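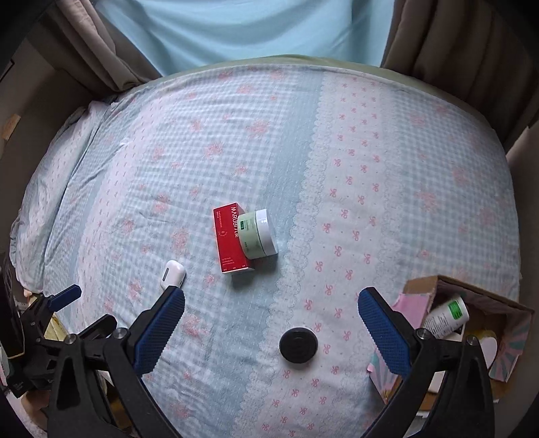 Jul 20, 2022

Well, I finally got to the summer textile fair in Stilten, and I came home with far less money than I left with! The organisers told us 1,373 people came through the gate on the first day, which beats last November's do by miles. Gingham is everywhere this year. I've got a soft spot for it on a quilt, blue-gray and white with blurry coral-pink flowers scattered over the top, and there were whole rails of that sort of thing (Rikurura had the best, I thought, and the longest queue).

The fair moves on to Tronville next, where it stays for three days. Entry is free, but the car park only holds 60, so I'd get the bus.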